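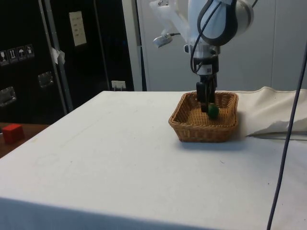

2 Planning and Budgeting for a Pick Cell

2.1 Before You Order

Complete this section before a purchase order is sent to Chornovol. The Trutdale arm, its controller and its gripper are quoted as separate lines. A quote for the arm alone does not cover a working cell.

1. List the objects the cell will handle. Record the weight and widest dimension of each, and note any that are soft or can roll.

2. List the containers the objects will be picked from. For open containers such as baskets and bins, measure the inside depth at the center and at the walls. Where the sides slope, measure the width at the floor as well as at the rim.

3. Compare the inside depth with the finger length in Table 2-1. The fingers must come close to the container floor while the gripper housing stays clear of the rim.

4. Measure the table. Allow 420 mm of free surface on each side of the container.

Note: Cloth covers may be used on the table. Pull the cloth flat within the work area and keep folded material outside the reach of the arm. Replacement covers are a running cost and go in the yearly budget.

2.2 Preparing the Budget

1. Enter the base price of the arm and controller: $2,442 per month on the lease plan, excluding tax.

2. Add the gripper. Two-finger grippers are ordered by finger length, and fingers cannot be exchanged between sizes.

3. Add the camera and its bracket if objects will not be in fixed positions.

4. Add $3,000 for site work. This covers the power outlet, the table anchors and one visit by a Mistetden installer. It does not cover floor repair.

5. Add spare cables. External cables bend with every move of the arm and are treated as wear parts.

CAUTION: Do not reduce the cable line to meet a budget limit. Cables that are too short can pull loose at the wrist.

2.3 Delivery and Storage

1. Reserve floor space for the shipping case. It must be stored upright, under cover, and must not be stacked.

2. Keep the case for the full lease term. Units returned to the Grerusthorpe depot without it are charged for repacking.

3. Allow 7 working days between delivery and first use. Orders placed in December ship the following month.

Go to Section 3 when the site checklist is signed.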